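The Citby office, cabinets and all

We moved into the new room at Citby in August, and I have been taking pictures ever since! Noreen Foley picked the furniture and Urs Oberholzer drew up the plan (he says 3 drafts, I remember more). Pale wood, white desks, gray stripes underfoot — I love coming in here on a Tuesday morning.

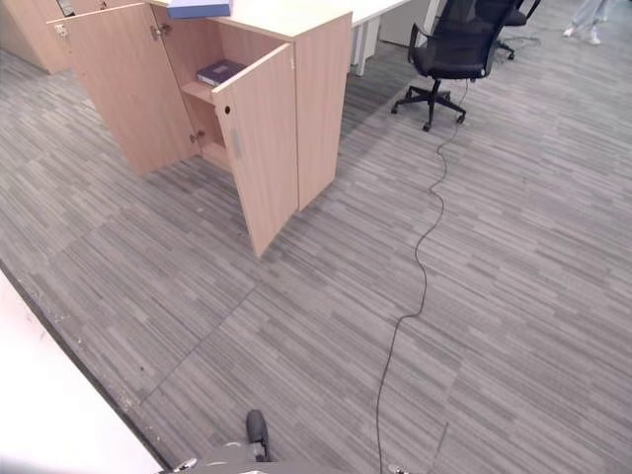 Birch-colored cabinet with both doors open and a dark blue book or binder on the middle shelf. Mesh chair behind.

The cabinets are my favorite part of the whole room. They're low enough that the top works as an extra place to put things down, and there's a proper shelf inside, so the binders from the old Lokau office finally have a home. Noreen wants labels on the doors next, and I'm all for it. 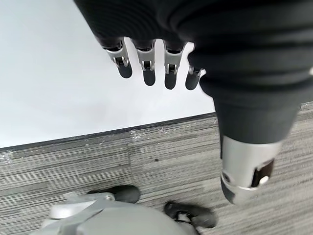 Urs would like the labels inside the doors, where they won't spoil the wood. We'll try one cabinet each way and see which we like. More pictures once the Pfister shelves are up!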